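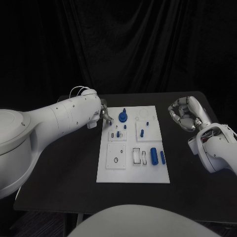 Left arm over the task board, right hand parked clear of it.

6. Teaching the peg task by remote control

The Bema sales sheet says one showing is enough. We have never found that to be true, so plan for 12 clean runs and treat anything less as a guess.

1. Open the Trilia panel and load task 602.
2. Put on the control gloves and hold both hands still until the panel shows green.
3. Park the arm you are not using away from the board, fingers curled.
4. Bring the other arm in slowly – roughly half speed – and stop just above the part.

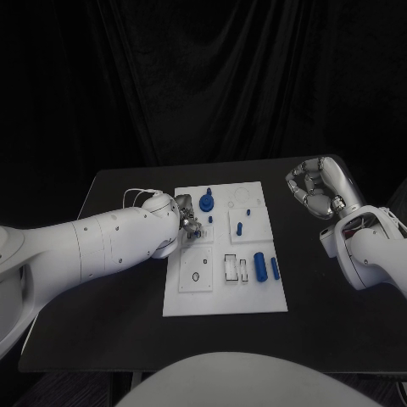
5. Close the fingers, wait 3 seconds, then make the move in one go. Pauses get copied as faithfully as the useful bits.
6. Let go, lift straight up and press Save.

Note: The "smooth my motion" setting is meant to tidy up shaky hands. In our trials it mostly rounded off the corners, and the peg missed its hole. Leave it off.

CAUTION: The grip reading on the panel lags behind the hand. Watch the part and ignore the number.
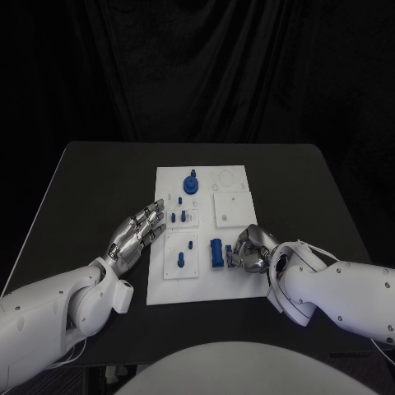
Small blue part held in the right hand, left hand open beside the sheet.

7. Checking what was learned

1. Play back every run before you start training. Delete any with a dropped part.
2. Let the robot try the task 15 times with your hand on the stop button.
3. Move the board slightly and try again. A high score with the board in one spot proves very little, whatever the Clallari report on screen says.

Villalobos support desk – see inside cover for contact details | Back to top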